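Hidis Round Timer by Erwood
Section 4: Setting Up Your First Workout

Your timer is charged and the bag is hung, so let's get you ready for the bell!

1. Hold the MODE button for 2 seconds until the display reads SET.
2. Press UP or DOWN to pick your round length, then press OK. (New to boxing? Start with 2 minutes. It feels a lot longer than it sounds!)
3. Set your rest time the same way and press OK.
4. Choose the number of rounds. We love 4 for a first night.
5. Press START. You'll get a warning beep, then the bell.

Note: Your settings stay saved when the power is off. To clear them, hold MODE and DOWN together until the display goes blank.

CAUTION: The bell is LOUD at full volume. Turn it down before you press START, and never hold the speaker against your ear.

Placing the timer takes a little trial and error, so walk through a round and glance up from every side of the bag. A shelf at eye level is great, and a table works well too, like the light tan wooden one in the photo. If your room is as bright and white as that one, go up one step on the display brightness and you'll catch those last seconds easily!
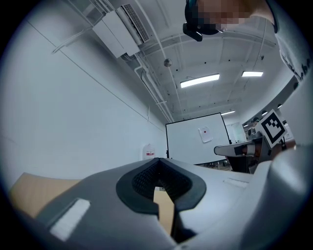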